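FOR IMMEDIATE RELEASE - April

Pleter opens sign-up for Counter Reset, a home kitchen clearing service

Small kitchens first. Packaging, wrappers, the stuff that piles up between the sink and the stove. Bookings open now in Grirau and Ivport.

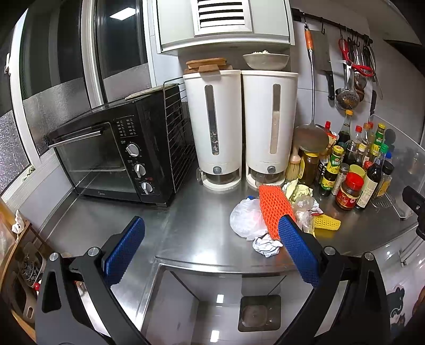
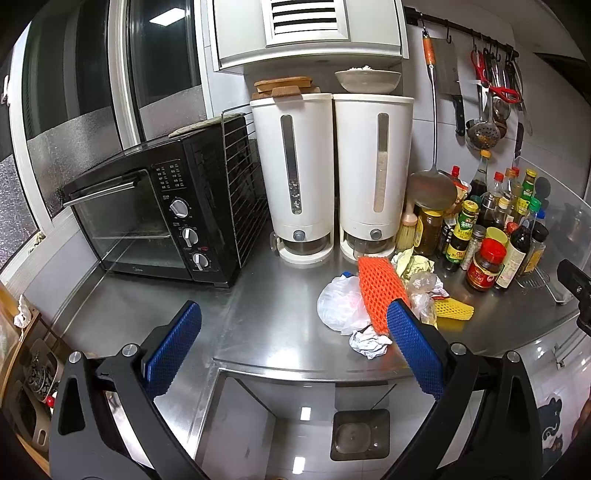
Orange foam sleeve, steel counter, grain dispensers at the back.

What it is

Pleter, the home organizing firm based in Ivport, is adding a short visit to its list of services. It's called Counter Reset. One organizer, one counter, 2 hours. No closets, no garage, no paint colors. Just the work surface and whatever has landed on it.

The idea came out of the full-kitchen jobs. Clients kept asking for the counter to be done first, and a fair number would have been happy to stop there.

"People think they need a bigger kitchen," said Adelino Teixeira, founder of Pleter. "Mostly they need the fruit packaging gone and a place for the soy sauce. We can do that before lunch."

What gets done

Loose packaging goes first. Foam fruit nets, plastic bags, wrappers, used tissues. Sorted by what the local pickup takes, and the rest bagged for trash. Foam sleeves are kept if the client wants them, they're handy between stacked bowls.

Then the sink area gets cleared and wiped down, drain cover included.

Bottles and jars next. Everything comes out of the corner, gets wiped, dates checked, goes back with the everyday ones in front. Expired sauces are set aside for the client to decide on. Organizers don't throw out food without asking.

Appliances stay where they are unless the client says otherwise. Things stored on top of them get looked at though. A pad or mat on top of a toaster oven is fine while the oven is off and should have its own spot before it's switched on. Same for racks leaning on the side. Pleter's organizers will suggest a hook or a shelf for these, and will put up to 2 hooks on an existing rail at no charge.

Hanging rails are left in the clients order. Knives and cleavers can be moved to the far end on request, for homes with kids.

Grain and rice dispensers: wiped outside, cups emptied and washed. Refilling isn't included.

Prices and booking

A visit is $44, flat, any counter up to 6 feet. Longer counters are quoted by phone. Supplies are included, bins are extra and never required.

Morning visits start at 9 a.m. and afternoon visits at 1:30 p.m. Clients don't have to be home the whole time but someone has to be there at the start to say what stays. Please don't tidy beforehand!! It makes it harder to see how the counter gets used.

Sign up on the Pleter website or at the front desk in Ivport. Grirau clients can also leave there name at Patrício, the housewares store next to the market, which is lending the company a desk for the month and carries the hooks and jar racks the organizers use.

"We sell a lot of racks to people who already own racks," the store's manager said. "So it makes sense to have someone go look first."

Gift visits are available, same price, good for 6 months.

About Pleter

Pleter organizes kitchens, pantries and laundry rooms in Ivport and the surrounding towns. The company has completed 2,461 home visits to date and has a team of 6 organizers, all on staff. Counter Reset is its first service priced as a single flat visit.

Media contact

Adelino Teixeira, Pleter, Ivport. Interviews by phone, mornings are best. Organizers are availble for short counter demos at the Patrício desk, please ask ahead.

###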